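Showing Tasks by Hand: Frequently Asked Questions

Last updated Feb 19, 2021

This page is for the people who come to our demonstration room to record tasks with the hand-held grippers, and for the companies who send us tasks. It was written by Elie Farah and Najwa Rawashdeh. If your question is missing, please write to Yolanda at the Denetow front desk and she will pass it to us.

Do I need to know programming?

No. You need two hands and some patience. You take one gripper in each hand, you do the task with them as you would do it with your fingers, and the system records how the grippers move. The software part is done later by Fadi Twal and his team.

Is it the same as remote control?

It is not the same, and many visitors mix the two. In remote control you move the real robot from a distance, and you see its arms follow you. With the hand-held grippers there is no robot arm between you and the object. You feel the weight of the thing yourself. For most household tasks we prefer the hand-held way. We use remote control only when the task depends on how far the robot can reach, and for this we have a different page, under the name Ustesard.

How long is one session?

A session has 11 short recordings of one task, then a break. You may stop at any time before that. Please do not continue with a tired wrist, because tired movements are slow and shaky and the robot will learn them too.

What does the work look like?

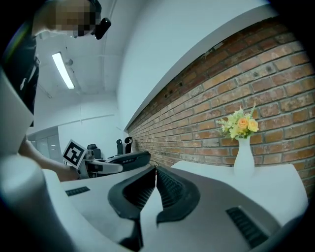
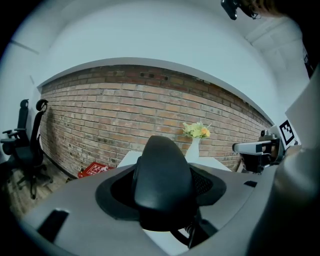
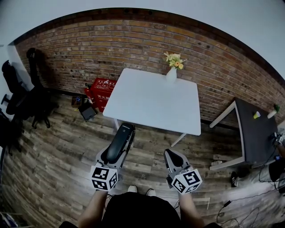
The grippers in use, one for each hand.

Which objects can I pick up?

We choose objects which people know from home or from the office, and which have some difficulty in them. A cup is easy and we have plenty of cups already. A thing with a cord is much harder, and the last picture has a good case of it: the left gripper holds a black telephone handset with its coiled cord, and the right one is open and free. With a handset like this you should think about the cord before you think about the handset. Hold the handset firmly, give the cord time to settle, and only then bring the second gripper near. If you pull quickly, the cord will pull back, and the recording will show a fight which we do not want to teach. Soft cloth, food with liquid and anything sharp are not accepted at this moment.

What are the black-and-white squares for?

They are markers. The cameras find the pattern and from it the software calculates where each gripper is and how it is turned. Please do not cover them with your sleeve or your hand, and do not touch the printed side. A scratched marker must be replaced. Tell us if you see a scratch, nobody will be angry.

Must I look at my hands all the time?

Look at the object, the same as you do at home. If you wear the head camera, it is helpful to keep your head a little down toward the work and to turn it slowly.

I dropped the object. Should I begin again?

Not always. If you can pick it up in a natural way, continue and finish the task. A robot also drops things, and it should see how a person recovers. If the object goes under the furniture, stop the recording and say "cancel" clearly.

How many demonstrations does a robot need?

It depends on the task, and we cannot promise a number before we try. For our first drawer task we collected 1,628 demonstrations from five persons. Imogen Whiteley thinks now that we could do it with fewer if the starting positions were more different from each other. This is why we ask you to move the object a little between recordings, also when it seems unnecessary to you.

Can I bring a task from my company?

Yes. Send us a short text with the objects, the beginning and the desired end. We need three samples of each object, and we keep them until the project is closed. New requests are read in April.

Who may use the recordings?

Only our team and the partner who ordered the task. You sign a paper before the first session, and you can ask for a copy of it at any time.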